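How to Write a Public Comment on a Quarry or Mining Permit 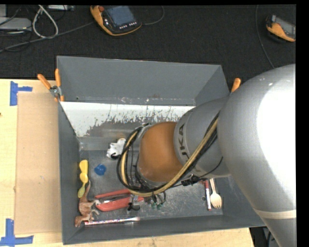 Page last changed: April 10, 2019

If a notice has turned up on the post at the end of your road saying that somebody wants to dig gravel behind the hill, take a breath and put the kettle on. You have more time than you think (though not a great deal more), and a good comment letter is well within reach of anyone who can write to an aunt.

Start by finding the permit number. Ours here in Plostbridge was 3943, and it was printed in tiny type at the foot of the notice. Copy it down exactly and put it at the top of every page you send, along with your name and street address. Letters without a number do go astray, and it's a sad thing to lose a whole evening's work that way.

Next, ask the county office for the full application. You can usually read it at the counter for free. The one for the Bunting pit ran to 73 pages, and I'll admit I skipped most of the drawings the first time through. Go straight to the parts on water, truck routes, working hours and what happens to the land afterward. Those are the parts neighbors know best!

Now write down what you know firsthand. How deep is your well? Does the creek run low in July? What time does the school bus stop on the road the trucks would use? Ngaio Rakena wrote a lovely plain letter about her spring, with dates and water levels from her own notebook, and the reviewer wrote back with questions about it.

Then say what you want. You might ask for the permit to be refused, or for a later start in the morning, or for well testing every 6 months. Please do name the page of the application you're talking about, so the reader needn't hunt for it.

Keep it to two pages if you can. Sign it, make a copy, and hand it in at the counter, where they'll stamp your copy with the date if you ask nicely. Email is fine too, but save the reply.

If you'd like someone to read your draft first, Ailbhe Foley and I are at the library until 8 most evenings during a comment period. Bring a pencil.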